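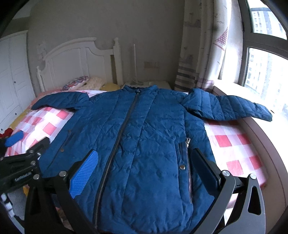

Samran Ratanaporn wants it noted that an open day is no place to try folding a jacket for the first time, and that he said so in November. Noted.

31/12/2023, Vergara open day, my notes

Home Notebook Visits Kit Contact

Puffer jacket on the bed, hand-held gripper, blue pad on the left finger. I gave my talk on why soft things are hard, which took longer than the folding was meant to. Macarena asked if we had considered hangers.

Set 90 as the limit for one fold, in seconds. Delia wrote it on the board as minutes and I let it stand, as it flattered us.

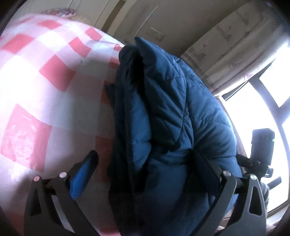
Grip low on the hem before the sleeves come in, then go for the collar. Closing on a seam feels better in the hand than closing on the padding, which squashes and tells you nothing. Octavio prefers the padding. We are both very sure.

To do: ask Irna for 8 spare pads. Send Macarena the slides, minus the one about hangers. Log today under run 2215 and spell Letavetti properly this time.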